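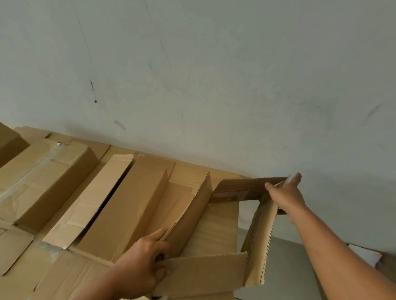 Brown corrugated boxes and flattened sheets against a wall. New collection rules for cardboard start in April.

Council changes cardboard collection for Nastitberg businesses

October 18, 2019

Shops, offices and small warehouses in the Nastitberg commercial area will have to keep cardboard separate from general waste from next April, under collection rules adopted by the council this week.

The rules apply to any business that puts out more than two cubic metres of cardboard a month. Premises below that volume can stay on the existing mixed recycling service or opt in to the new one at the same rate. Households are not affected and will continue to use the yellow-lidded bin.

Under the present arrangement, cardboard from the commercial area is collected with bottles, cans and plastics and taken to the Plelell sorting centre. Glass fragments and leftover liquid lower the grade of the fibre, and a share of each load is downgraded or sent to landfill. The council's waste report puts the cost of this at $725 for each truckload rejected at the gate, a charge now spread across all commercial ratepayers.

Collection will be handled by Burketti, which already holds the contract for green waste in the eastern part of the municipality. The company will run a dedicated rear-loading vehicle and take the material directly to the Vidal paper mill, bypassing the sorting centre. The contract runs for three years, with an option to extend.

To be accepted, cardboard must be flattened and free of food, wax coating and polystyrene. Staples and ordinary packing tape can stay on, as both are removed in the pulping process. Plastic strapping has to be cut off, because it winds around the rotor in the pulper and stops the line. Pizza boxes are accepted only if the lid is clean and has been torn off from the base.

Moisture is treated separately. The mill takes loads with a moisture content of up to 12 per cent and discounts anything above that. For this reason cardboard may not be left on the kerb overnight. Businesses without covered storage can apply for a lidded cage, which will be supplied on loan and emptied on site. Cages are 1.2 metres wide and fit through a standard loading door, but they are not suitable for stairs or for sloping laneways without a level pad.

Storage inside the building remains subject to the fire code. Stacks must be kept clear of exits, switchboards and heaters, and may not block access to extinguishers or hose reels. The council has dropped an earlier proposal to set a maximum stack height, after several traders pointed out that the building rules already cover the matter. Inspectors will look at cardboard storage as part of their normal visits and no separate inspection fee will be charged.

Fees are set by volume and frequency. A weekly pickup will be billed at the current mixed recycling rate for the first year, after which the price will be linked to the amount the mill pays for baled fibre. Where that amount falls below zero – as it has in some overseas markets since import limits on recovered paper were tightened – the council will carry the difference until the next annual review.

Businesses with their own baler may continue to sell cardboard privately. They will need to lodge a weighbridge docket each quarter to show where the material went. Bales collected under the council service must be tied with wire and marked with the address of the premises.

Loads that contain general waste will be tagged and left behind. A second tag within six months brings a written notice, and a third may lead to a fine of up to $2,000. No fines will be issued during the first three months of the service.

Registration forms will be mailed to commercial ratepayers with the next rates notice. Tenants who do not receive rates notices directly should ask their landlord or managing agent for a copy, or collect one from the front counter of the council offices. The form asks for an estimate of monthly volume, the type of storage available and a preferred collection time, either before 7 a.m. or after 6 p.m. Collection on the main street will be limited to the early run – the evening run conflicts with the bus timetable.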